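**Repainting a pale wall in a shared packing room: wash down first, or prime directly?**

Posted Wednesday, August 4, 2021, in Buildings and Rooms
Status: answered

Our organisation occupies the ground floor of Parnard House and is responsible for the decoration of the packing room under the terms of the lease. The walls were last painted before we took occupation. The finish is a pale matt emulsion, and the landlord's schedule refers to it only as Dredier 672. The schedule does not state whether it is a washable product.

The room is used for sorting and boxing goods on most working days. Over time the long wall behind the benches has collected scuffs at bench height, some adhesive residue where notices were displayed, and a general greyness near the door. In June a colleague attempted to remove the marks with a household cream cleaner. The marks were reduced, but the treated patches are now slightly shiny and can be seen from the doorway in the afternoon.

We should be grateful for advice on the following:

- whether the wall must be washed in full before repainting, or whether the affected areas may be primed directly
- whether it is acceptable to paint one wall only, given that the other three are in fair order
- how long the room should remain out of use

The room can be made available over a weekend. The benches can be moved, although the shelving is fixed. The lease requires that any new colour be "of a similar light tone", and we do not intend to depart from it.

---

**Answer 1** (accepted)

The wall should be washed in full. Primer applied over grease or cleaning residue may not adhere properly, and cream cleaners do leave a residue. Please proceed as follows.

1. Move the benches at least a metre from the wall and cover the fixed shelving with dust sheets.
2. Remove the adhesive with a plastic scraper and warm water. Do not use a metal blade on matt emulsion.
3. Wash the whole wall with sugar soap, diluted as directed on the packet, working from the bottom upwards. Rinse with clean water and change the water often.
4. Leave to dry overnight.
5. Rub down the shiny patches lightly with a fine abrasive paper and wipe away the dust.
6. Spot-prime the patches and any remaining stains, then apply 2 full coats of emulsion.

A shiny patch on a matt wall is usually the result of rubbing. Further cleaning will make it worse. The patches will disappear under new paint provided that they have been rubbed down — if they have not, they may show through as a difference in texture.

One wall may be painted alone if the paint is carried neatly into both corners. Pale colours shift with age, so an exact match to the adjoining walls should not be expected even where the same reference is used. A small difference at a corner is rarely noticed, whereas a difference in the middle of a wall always is. Do not attempt to paint only the lower half.

With regard to the lease, keep the tin lid and a written note of the reference. It would also be sensible to obtain the landlord's agreement by letter before the paint is ordered.

---

**Answer 2**

I agree with most of the above. We carried out similar work in the stores at our Weritz building and would add some points from that experience.

Test before buying. We painted a sample board and stood it against the wall for a week. The first shade we chose looked correct in the morning and rather yellow once the lights were on.

For the rear wall we changed from matt to a durable washable matt. It cost more, but scuffs can now be removed with a damp cloth.
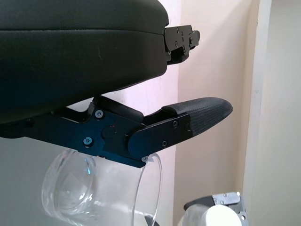

*Pale wall at close range*

The room was out of use for one weekend. We washed down on the Friday evening, painted on the Saturday, and put the benches back on the Monday morning with a gap of 10 centimetres behind them. Most of our scuffs had been caused by bench edges, and the gap has helped a good deal. Notices now go on a board.

---

**Answer 3**

Just paint over it. Ishida trade white, 20 litre tub, does the job. Open a window.

*Reply from the original poster:* Thank you. We shall wash the wall in full and use a washable matt on the long wall only. The landlord has been written to.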